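Harent – Atelier de manipulation robotisée
Qui sommes-nous

Publié le 26 janvier par Bethel Lencho
8 partages – 5 commentaires

Harent est un atelier d'essais consacré à la préhension et au pliage d'objets souples par des bras robotisés de petit format. La société travaille pour des fabricants d'emballages, des intégrateurs et des établissements d'enseignement technique. Elle conçoit des postes d'essai, enregistre des séries de manipulations et remet à ses clients des relevés exploitables : trajectoires, efforts, taux de réussite, causes d'arrêt.

L'effectif est réduit. Bethel Lencho assure la direction technique et signe les protocoles. Les locaux comprennent une salle de montage, un bureau d'études et une salle de démonstration, ouverte au public chaque année en juin et sur demande le reste du temps pour les groupes scolaires et les entreprises.

Ce que l'on voit lors d'une visite

La démonstration principale porte sur la boîte en carton mince. Le sujet paraît modeste. Il concentre pourtant la plupart des difficultés du métier : parois qui fléchissent, languettes qui se relèvent, bords dont la position varie de quelques millimètres d'un essai à l'autre. Un contenant rigide se saisit à partir de ses cotes ; un contenant en carton doit être observé au plus près des doigts de la pince, au moment où l'on s'apprête à le serrer.

Les visiteurs examinent donc des vues prises au poignet du robot. Une languette dressée ou un côté mal fermé modifie la prise admissible, et l'opérateur apprend à repérer ces défauts avant de lancer la séquence.
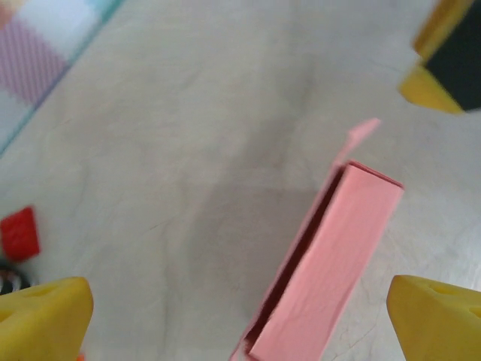 Programme Cloltivero

Cloltivero est le nom interne de notre programme de pliage. Il a été lancé à la suite d'une demande de la société Ladex, qui cherchait à évaluer la faisabilité d'une mise en volume automatique pour de petites séries. Les machines de formage classiques conviennent aux grandes cadences et supposent un outillage propre à chaque format. Pour des lots de 2 000 pièces ou moins, le temps de réglage pèse lourd dans le coût unitaire.

Le programme étudie une voie intermédiaire : des bras polyvalents, une pince standard, aucun outillage dédié. La séquence de référence compte huit étapes, depuis la présentation du gabarit à plat jusqu'au contrôle de la fermeture. Chaque étape est enregistrée séparément, ce qui permet de rejouer un pli sans reprendre toute la manœuvre. Au dernier relevé, la base contenait 969 enregistrements validés. Les essais interrompus sont conservés à part, avec une note sur le motif de l'arrêt.

Le poste Hailu

Les essais ouverts au public se déroulent sur le poste Hailu, du nom donné à la deuxième génération de nos cellules de table. Le cahier des charges imposait une cellule transportable, démontable avec un outillage courant et lisible pour un groupe de cinq personnes. La mécanique et le câblage restent apparents – choix demandé par les enseignants, qui s'en servent comme support de cours.

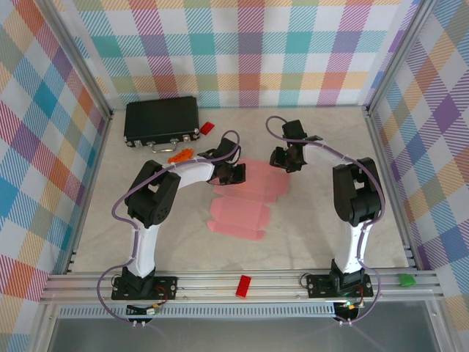
Le travail à deux bras constitue aujourd'hui notre axe de développement principal. Avec un seul bras, il faut un appui extérieur pour maintenir la pièce pendant le pli, et cet appui doit être redessiné à chaque format. Avec deux, l'un peut tenir et l'autre replier. La contrepartie est le risque de collision, car un gabarit rose comme celui du poste, posé à plat au centre, oblige les deux pinces à intervenir dans un volume restreint. Le passage des câbles entre aussi en ligne de compte : les gaines violettes longent chaque bras jusqu'à la pince et leurs boucles doivent garder assez de mou pour toute l'amplitude du mouvement. Nos protocoles prévoient une vérification à vide avant chaque série.

Déroulement d'une démonstration

La séance commence par un rappel des consignes de sécurité et une présentation du poste à l'arrêt. L'opérateur commente ensuite un essai complet, puis reprend une étape à vitesse réduite. Les échecs ne sont pas retirés du programme ; lorsqu'un pli n'aboutit pas, l'essai est relu avec le groupe à partir des enregistrements. Les participants peuvent manipuler des gabarits en carton sur une table séparée. Les questions relatives aux contrats en cours ne sont pas traitées.

Les demandes de visite sont à adresser au secrétariat de Harent, en précisant le nombre de participants et leur niveau technique. Les enseignants reçoivent au préalable une fiche de préparation et le schéma général du poste.

Ce site utilise des cookies à des fins de mesure d'audience. Accepter – Refuser – Paramétrer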